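Steten Artificial Fruit and Vegetable Set, the big one

Reviewed by Maxine McKinnon

I run a small greengrocer's in Partington with a front window that faces south, and for years I filled that window with real fruit. Real fruit in a south-facing window lasts until about teatime. By the end of last January I had thrown away enough pears to feel personally judged by them, so I ordered two sets of the Steten.

The listing does say "oversized". I read that the way I read "generous fit" on a cardigan and thought no more of it. Then the box came, and it needed both me and Trinity Delacroix from the shop next door to get it through the door. The weight wasn't the trouble, as it's all plastic. It was the size of the thing.

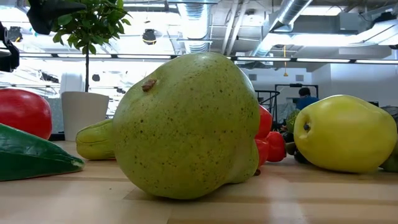 The pear is the star, and I suspect Steten know it. Somebody has taken trouble over the skin, with tiny dark speckles all over a soft yellowy green, and from across the road I have seen people slow down for it. The red pepper is nearly as good, properly lumpy. The long green one I have been calling a chilli, though Trinity says pea pod and the leaflet is no help to either of us.

Now the grumbles. Everything has a shine on it, and under shop lights you get a little gleam on every curve that no pear of mine ever had. A matt finish would fool far more people. The darker pieces rather vanish if you put them at the back, so keep those to the front. And the round things roll. Tuck them against something long or you'll be fetching them out of the doorway - I speak from experience.

Dust wipes off with a damp cloth. After a summer in full sun the reds on mine haven't faded to my eye, though I'd want to see another year before swearing to it.

Would I buy it again? Yes, but one set. The second is in my spare room in its box, and if anyone in Jeltbridge wants it they can come with a van.

Four stars.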